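Taking a youth group to the robot open day at Ikonen in Ultville, what should we expect?

Posted in Days Out and Visits by Pivley
June 19, 2024

I'm thinking of bringing my robotics club (ages 10 to 15) to the next open day at Ikonen. The sign-up page says there is a shelf stocking demonstration and a talk but gives no detail. Has anyone been? I'd like to know how close you get, how long the robot part lasts, and if it's worth the drive.

2 answers

Impi Aaltonen

I went to the January one. You sign in at the front desk, get a badge, and then there is a short talk in the lobby. After that they take you back in small groups to a practice store aisle with chips and sodas on the shelves.
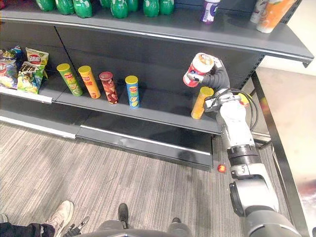 The job is picking and placing cans of chips. It is slower than the kids will expect, so tell them that ahead of time. Our group had 15 minutes at the aisle and then time for questions. The operator was happy to answer, but she did not start until the arm was down, so have them save their questions.

How close you get depends on who is running it. We were near enough to see the joints in the fingers and the black pads on the tips. My son wanted to know why the tips were a different material from the rest and got a good answer about grip.

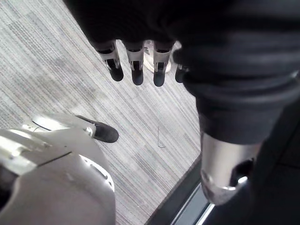
Practical things

Parking is free but the lot only has 60 spaces, and they let in 200 people over the day. Take the first slot if you can. No food past the lobby. Closed shoes are required and they do check. There are cables on the floor by the aisle, so keep the younger ones behind whoever is leading the group. You can take pictures in the aisle but not in the hallway on the way there.

The part I would skip is the video at the end. It runs 10 minutes and repeats the lobby talk.
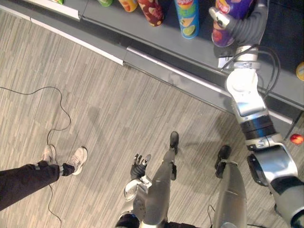 Right hand on the purple and red can, left hand held palm up.

Worth the drive if it's under an hour for you. Email them first about a group that size, as the online form only takes four names.

Mumico

went last year, it was ok. the gift table only takes cards. not sure if they still do the shelf thing, when I was there they were folding towels. call and ask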